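Der Packtisch als Maß aller Dinge

Beim Versandhaus Farkivberg beginnt die Planung eines Arbeitsplatzes mit der Platte.
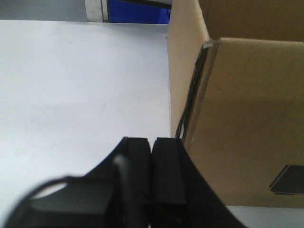 Matte, helle Flächen seien leichter zu kontrollieren als glänzende, meint Ese Shehu, Klebereste und Pappfasern fielen dort sofort auf. Einen scharfen Reiniger brauche es dafür nicht, ein feuchtes Tuch pro Schicht genüge.

Unbedruckte Wellpappe ist in Farkivberg Standard. Der Karton steht seitlich, die Mitte der Platte bleibt frei für die Ware. Zwischen Inhalt und Wand sind 30 Millimeter Polster vorgesehen, am Boden fünf. Bei schweren Teilen gilt die doppelte Bodenlage — das steht so in der Packvorschrift, wird im Alltag aber gern vergessen.

Murray Cormier hat im Mai 100 Rücksendungen geprüft. Fünf Kartons waren an der Falzlinie gerissen, alle mit nur einem Klebestreifen verschlossen. Seither wird am Boden in H-Form geklebt.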